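4. Collecting the demonstrations

4.1 Two ways of showing

There are two common ways to show a robot how to fold a garment, and each has its loyal supporters. In the first, a person sits at a pair of control handles and drives the robot's arms from across the room. In the second, the person does the job with their own hands while something keeps track of where those hands go. We used both, in that order, and our views on the first changed a good deal over the course of January.

Remote control has one great merit: whatever gets recorded is, by definition, something the robot can do. It also turns competent adults into people wearing oven gloves. Our most practised operator, Serpil Kılıçarslan, could fold a tea towel through the Hoddale handles to a standard she described as "student house". Hooded garments were worse. The hood has no opinion about which way it would like to fall, and by the time the operator had worked out which gripper was holding the hem and which the cuff, the hem had usually gone. Of the 194 remote demonstrations we began, we kept those in which the garment ended up folded, by a definition of folded that had to be relaxed twice.

4.2 Showing by hand

For the second set we asked the demonstrators to wear a band on each wrist. Every band carries printed square tags, which the head camera can find and measure, and the pose of the wrist is worked out from whichever tags are in view. The fingers are followed separately from the image itself. The software, Ulutmont, was written for another purpose by the second author and has been forgiven for most of it.

Demonstrations took place in our room at Hirthorpe, on the floor as well as on the table. The floor was a late addition. Santosh Nishad argued that people pick up clothes from wherever clothes happen to be, and that a robot trained only at table height would regard a dropped jumper as somebody else's problem. We left the room as it was between sessions, cables included, on the grounds that a tidy background is a luxury few homes will offer. 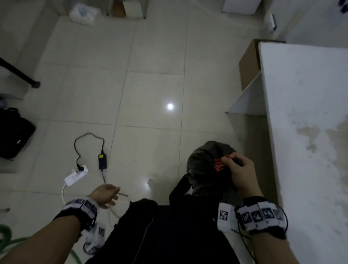 Figure 4. A hand demonstration at floor level with a dark grey hooded garment. Both wrists carry tagged bands.

Grasp choice is where the two methods part company most clearly. Through the handles, operators nearly always took the cloth with both grippers at once, one on each side, and then waited to see what they had caught. By hand, the same people often began with one hand only. In Figure 4 the right hand has a fold of the garment pinched between the fingers while the left is open, palm down above the tiles, holding nothing. We had at first labelled such spells of the left arm as "idle", and a policy trained on those labels duly learned to park its left arm somewhere out of the way, like a guest who has been told not to help. Relabelling them as "ready" and keeping the full wrist path cured most of this. The arm now hovers. It doesn't always hover usefully, but it looks willing.

Shiny tiles caused us more bother than the cloth did. A ceiling light reflected in the floor is a bright round object with a firm edge, and the early version of our cloth detector was very fond of it. We masked the strongest reflections and retrained, after which the detector transferred its affections to cardboard - a milder fault, and one we have left alone.

4.3 Lost tags

A wrist turned far enough hides its tags from the head camera, and folding involves a lot of turning. Gaps of up to 20 frames were filled by interpolation. Anything longer was cut, along with 2 seconds on either side, even when the demonstrator insisted that it had been a particularly good fold. Each demonstrator also repeated a short calibration after every 30 attempts, because bands slip, and a slipped band gives a wrist path that is smooth, plausible and wrong.

The trimmed set was frozen on 26/02/2018 and is the one used in all the comparisons that follow. Sessions recorded later at Tlapale used a different floor covering and are treated separately in Section 6.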